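Facilities Service Desk, Sernirwood Building
Ticket 147: Soiled lining in grey sorting bin
Opened: 16 December 2006
Reported by: Clotilde Tanguy
Priority: 4
Status: Open, awaiting parts

The reporter advises that the lining on one inner wall of the grey bin is marked and requests that it be cleaned or replaced. The standard wipe-down was carried out prior to this report and did not remove the marks.
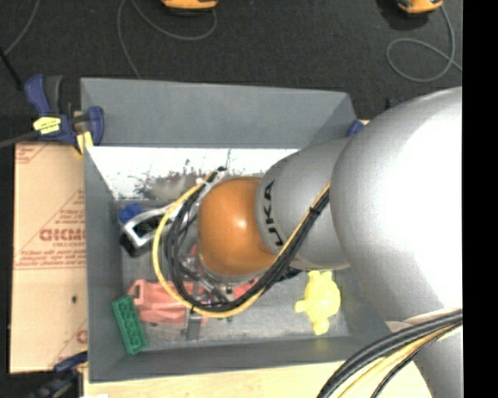 Attachment 1: Bin interior with dark speckling on the lower part of the pale lining. Contents in place.

Action taken: Stores was asked to supply a new lining. The Skiltberg depot has none in stock. An order has been placed with Tautahi under the existing account, to a limit of 300 dollars.

Instructions to staff: Please remove all items, including the green studded block and the soft pink item, before the lining is changed. Solvent cleaners are not to be used. The bin was last relined in June.

Next review: on receipt of parts.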